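Shop and Kitchen Tips: Can a Machine Do the Bottle Chores Yet?

Updated 8/30/20

Readers keep asking whether it makes sense to wait for a machine before reorganizing the pantry, the wash area or the packing bench. The short answer is no. Machines are getting better at picking things up, and picking things up is a small part of most chores. Below is where things stand with plastic bottles, along with tips that help whoever is doing the work, a person or a robot.

Bottles are a good test. They roll. They come in shapes that were made for a human palm. The label side matters, the cap end matters, and often there is a bag or a seal in the way before you get to the contents.

Wrapping is the first trouble spot. Clear film is hard for a camera to judge, as it shows glare in one place and whatever lies behind it in another. It also catches on fingers. A person feels the film slide and adjusts without thinking. A gripper may have to let go and start over.

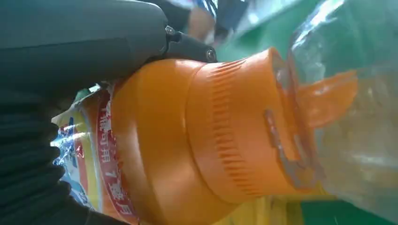 Clivwood wrote in to say that film is where they gave up on automatic unpacking at their own bench: the machine could find the bottle well enough, but a person still had to strip every bag first, so they were doing half the chore by hand anyway. They asked if there is any trick to it.

There is no good one. What helps is to split the job. Strip all the bags at one time, put the film straight into a bin, and only then start sorting. Mixing the two steps is slow for people too. If you have a pull tab under the bag, leave it alone until you need the contents.

Set up the surface

Use a plain mat in one color. Matte is better than shiny, both for a camera and for tired eyes. Make it a color that isn't on your labels or your bottles.

Wipe the mat before you start. Crumbs under a bottle will turn it.

Tape down any edge that lifts. Wide tape in overlapping strips holds longer than one long run, though it wrinkles and you will need to redo it now and then. The tape on our own bench in February had curled by the end of the month.

Keep cables off the mat. If one has to cross the floor, run it where no one walks.

Lay out the bottles

Bottles on their sides should all point the same way. Caps left, labels up is a good habit for a right-handed person. You can read each label without touching it, and the hand meets the base first every time.

Leave a gap between bottles wide enough for your fingers. A robot hand needs that gap even more than you do - a jointed hand is often bulkier than it looks, and it can bump the next bottle while closing on the first.

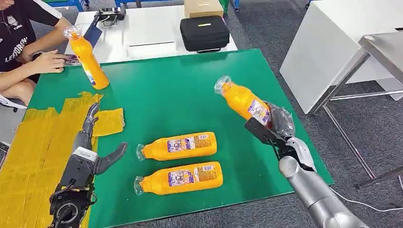
One bottle up, two lying caps left, one standing at the far corner.

Gripping by the base leaves the cap free, and that works for standing a bottle up or putting it in a rack. It is a poor grip for opening. For that you want one hand around the body and the other on the cap. Two hands working together is still hard for most machines we have read about. Arruda and Fleltico both sell bench arms to small shops, and the sales sheets for both talk about moving items from one spot to another. Neither one mentions twist caps.

What a machine can reasonably take on

Moving bottles of one kind from a mat to a tray. Same bottle, same mat, same light. If your shop does this all day, it may be worth asking for a trial.

Standing up bottles that are lying flat. This is possible, but slow. Expect some to tip.

Turning labels to face front. Possible with a good camera. A person does it faster.
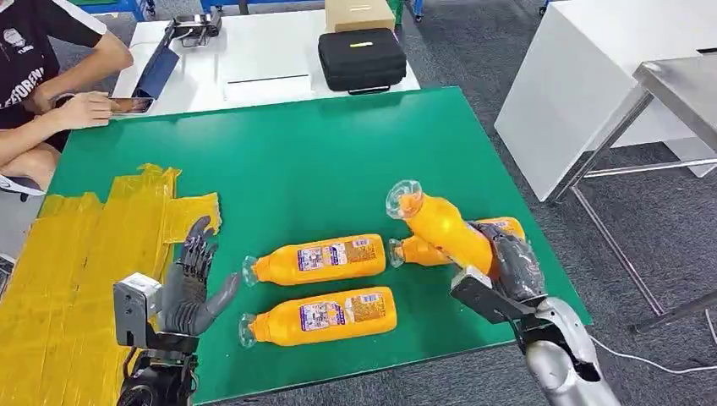 Speed is the part that disappoints most buyers. Clarkoven, a small packing shop that shared its log with us, ran 634 bottles past an arm over several shifts and kept a person next to it the whole time. In one stretch of 56 bottles the person stepped in 2 times, which is decent. But the person could have done the same 56 alone well before the arm finished.

What to keep doing by hand

Opening bags, peeling seals and twisting caps.

Anything sticky. Syrup on a bottle changes the grip, and on a machine it gets into the joints. Wrapping the fingers in clear film keeps them clean, but change the film often.

Mixed loads. If you have glass, cans and soft pouches in one box, sort them yourself.

Checking dates. Small print on a curved label is hard to read for everyone. Write the date on the cap with a marker when the bottle comes in.

Before you spend money

Time yourself doing 50 bottles by hand, at a normal pace, with the mat laid out as described. Write the number down. Then ask the seller to run the same 50 with your bottles, not theirs, and include any that arrive in bags.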